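Cotach rentals promise "hotel sleep," but proof is thin

Verker, the firm that lets furnished apartments in Cotach, says its new Sleep Standard will make every bedroom as restful as a good hotel. It announced the plan on Friday, October 17, 2025, along with a rent increase that starts in June.

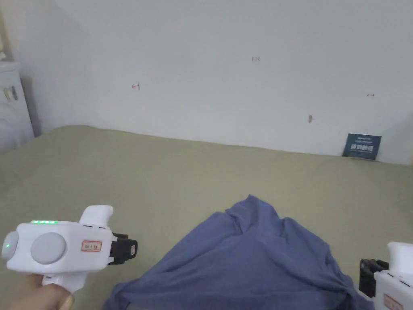
What tenants get

The standard covers 116 apartments and runs to 13 points, most of them things a landlord should be doing anyway: clean sheets, a padded headboard, painted walls. Only 2 points deal with noise, the main complaint on Gravier Street. Neither sets a limit.

Ronja Strömberg, who rents on Gravier, has read it twice. "I can't find the part where I sleep better," she said.

Verker says early results are "very positive." It would not share them, or say who was asked. 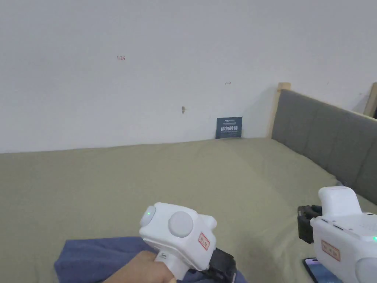
An olive-khaki sheet and a grey headboard against a white wall.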